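Three months with a second-hand phone

My old phone stopped charging in June. I had been putting off replacing it for the best part of a year, and I did not want to spend new-phone money, so I bought a used one instead. It's a Kistard, the model from two years back, bought from a refurbisher called Pagano that sells online and has one small shop. A few people have asked how I got on with it, so I'm writing it down once and can send them the link.

The listing said "very good" condition. There was a light scratch near the charging port and nothing on the screen. It came in a plain box with a cable and no plug, which was fine as I have a drawer full of plugs. The battery health figure in the settings was lower than I would have liked, but within what the listing promised.

Setting it up took most of an evening. The transfer tool moved my contacts, messages and photos without trouble. It did not move my bank app, the two-step codes app or the bus pass, all of which had to be registered again. If you use a codes app, export it before the old phone dies completely. I only managed it by holding the old cable at an angle for long enough to get in.

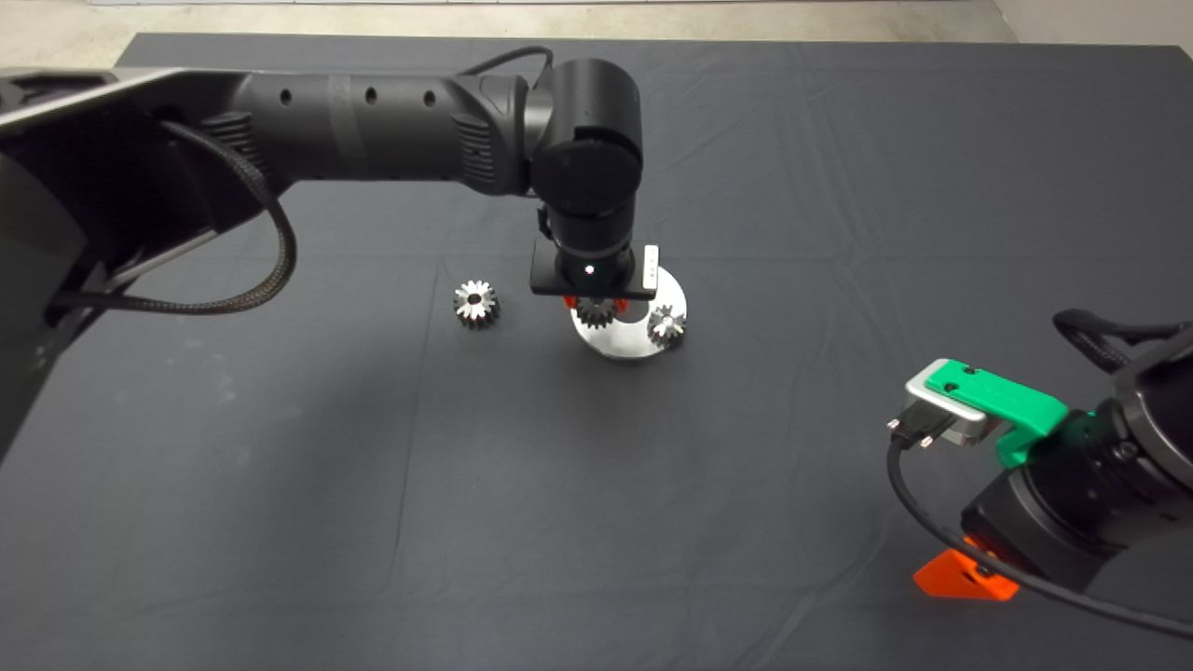
Black arm, dark grey cloth.

The first week was good. The phone was quick, the screen was bright enough to read outdoors and calls were clear. Then the updates arrived. It had been sitting on old software in a warehouse and had four updates to get through, one after another, each needing a restart. After the last of them the battery started to drain much faster. I was going to bed with 32 per cent left before the update, and after it the phone was asking for the charger by teatime.

I read a lot of forum threads about this. Most of the advice was to wait a few days while the phone re-indexes everything, and that did help a bit. What helped more was looking at the battery page properly. The weather app was checking my location all day long, and the Mernodero fitness app, which I had installed and forgotten about, was doing the same. I set the first to check only when open and removed the second. I also turned off the always-on clock and set the screen to the lower refresh rate. I can't see the difference when scrolling, though I know some people can.

Since then it gets through a normal day. It doesn't get through a day with a lot of maps or video calls, and I carry a small power bank if I'm going to be out late.

I did ask Pagano about a new battery. They quoted a fair price but wanted to keep the phone for up to 13 days, and I don't have a spare to use in the meantime. The Londesura repair counter in town could do it the same afternoon for a little more. I haven't booked it in yet. I'd like to see how the winter goes, as my last phone used to switch itself off at the bus stop when it was cold, and if this one does the same I'll have it done then.

I put a shorter version of all this on the forum and had a few answers. 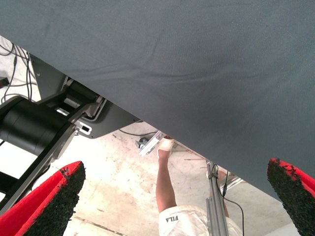 Covadonga Palacios wrote that I should check the cycle count before paying anyone. Hers was 604 on a phone of the same age, and she got another year out of it by stopping the charge at eighty per cent overnight. She also said to turn off the fast charging setting unless I was in a hurry, as hers ran noticeably warmer with it on.

I hadn't known there was a charge limit setting. It's under Battery, then Charging, then a menu marked with three dots, so it isn't easy to find. I've had it on for a few weeks now. The obvious drawback is that you start the day with less. I turn it off the night before a long journey, and twice now I've forgotten to turn it back on.

A few smaller things. The fingerprint reader is slow when my hands have just been washed. Face unlock works well in daylight and hardly at all in the kitchen with the small lamp on, so I have both set up and use whichever one answers first. The camera is fine. It takes a decent picture of a receipt or a dog and I don't ask more of it than that. I moved over 2,000 photos across and there is still plenty of space, which was the main thing wrong with the old phone even before the charging went.

Software support is the part I would look at more carefully if I were buying again. The maker's page lists security updates for this model for another two years. I only checked after I'd paid. Another phone at nearly the same price had three years left, and I would probably have gone for that one, scratches and all.
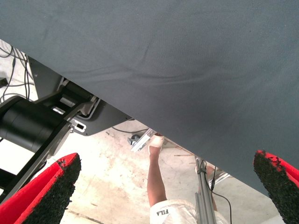
Grey-blue fabric and the two gripper fingers.

As for whether I'd buy refurbished again, yes, I think so. I paid less than half of what the current model costs, and most of the trouble I had came from an update that I would have had on a new phone as well. I'd ask the seller for the cycle count and a photo of the battery page before ordering. Pagano told me afterwards that they will send both if you email them.

The old phone is still in the drawer with the plugs. The council tip takes them, but I want to wipe it first, and for that it needs to charge.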